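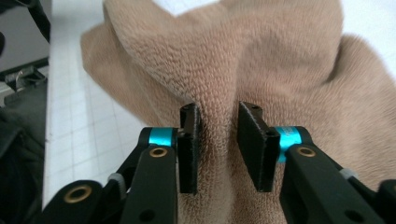 Figure 1. Tan terry towel, looped pile.

Lerosel Linen Reuse Project: progress report to Kanirier, December

1. Collection
Four motels supplied retired linen during the period. The 800 kg intake target was met in the sixth week. Sheets made up the larger share by weight. Towels arrived in mixed condition and were graded by Sharada Acharya using the revised sheet.

2. Laundering
The second washer was commissioned in November. Water use per load is within the limit set in the funding agreement. Drying remains the bottleneck: terry takes longer than flat cotton, and the dryer vent was found to be undersized. Karthikeyan Rodrigues has a quote for a larger duct.

3. Distribution
Graded stock went to 8 shelters and animal rescue centres. One delivery was cancelled when the Feseo depot closed for roof repairs, and has been rebooked.

4. Budget
Spending is under forecast on fuel and over on detergent. Subbarao Ramasamy requests approval to move the fuel surplus to consumables.

5. Next period
Duct replacement; colour sorting trial; labelling of cut rags by fibre content.

Prepared by Ritva Oksanen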